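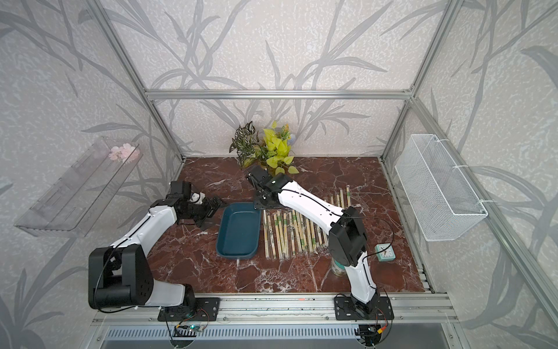

Lizelle Zwane wrote to us after the last report that she was pleased with the lunches but could not see from our pages what the older guests got out of them, apart from the food. She asked that we say more on this and less on the kitchen. We have tried to do so.

Lill shared lunches, Herncombe
Progress report to the Grellix fund, second period
Written by Hường Châu, Mar 1, 2020

1. What we promised

In our plan we said that Lill would offer a weekly lunch where older people of Herncombe and families who are new in the town eat at the same tables. We also said we would train a small group of cooks from both sides and start a telephone list, so that guests who live alone get one call between lunches. The lunch and the training have gone as planned. The telephone list started late, and I explain the delay in part 3.

2. The lunches

The lunch takes place every Thursday at noon. We had room for 30 guests at the start of the period and we have kept this number. Mutua Nyaga wanted to go higher in the winter, when there was a waiting list, but the hall gets very loud when it is full and several guests with hearing aids had already complained about this. Instead we now have two sittings once a month. The second sitting is quieter and some people have asked to be always put in that one.

The menu changes between the cooks. Tâm Tô made noodle soup in the first week of the period and it has come back many times by request. The mutton stew was less liked, and the fish pie divided the room. Dishes that are served from a large pot in the middle of the table worked better than plates brought from the kitchen, as people have to ask each other for things. We had not thought of this when we wrote the plan.

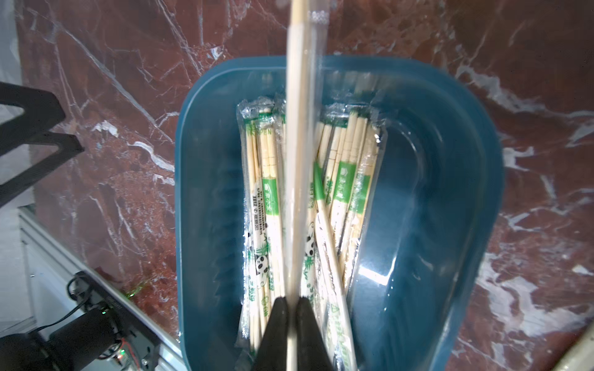
A second matter is the seating. In the first period guests sat where they wanted, and so they sat with those they knew. Hanne Arnardóttir suggested small cards with a colour, drawn at the door. Some of the older guests did not like it and said so plainly. We kept the cards for the soup course only, and after the soup everyone may move. Most tables now stay as they are until coffee.

3. The telephone list

The list should have begun in the autumn. We had to wait for the form on personal data, which was sent back to us two times with small corrections, and after that one of our callers moved away. It has been running for seven weeks now. The calls are short. Some guests want to speak about the bus timetable or a grandchild's exam, others only want to confirm that they are coming. One lady told her caller she does not need to be rung up like a sick person, and we have taken her off the list. She still comes to the lunch.

4. Training of cooks

The cooks meet on their own to try new dishes and to go through the rules on allergies and on keeping food cold. Everybody who cooks for us has now passed the basic food hygiene course. Mutua has written the allergy sheet again in simpler English, with larger letters, and it hangs by the serving hatch. 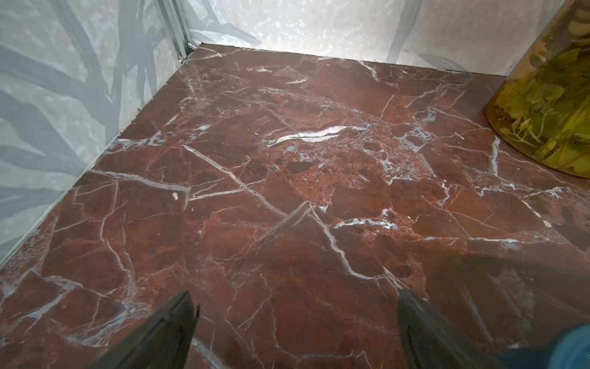 Glass jar and branch-pattern wall panels.

5. Money

We have spent 60 per cent of the grant. Food has cost less than we planned, as Lullosell gives us vegetables at the end of the market day. Transport has cost more - the community minibus raised its price in the middle of the period and we were not told in advance. We ask for permission to move 800 pounds from food to transport. Without this the guests from the upper part of the town would have to come on foot or stay at home.

6. Next period

We will keep the Thursday lunch until the end of July and then close for the summer holiday. Before that we wish to hold one evening meal for families where the parents work in the daytime. Tâm has offered to lead it. The hall is hard to get in the evenings and we are still waiting for an answer on the date.

Lizelle also asked for some words from the guests themselves. Hanne is collecting these and they will be sent separately, with names only where people have agreed.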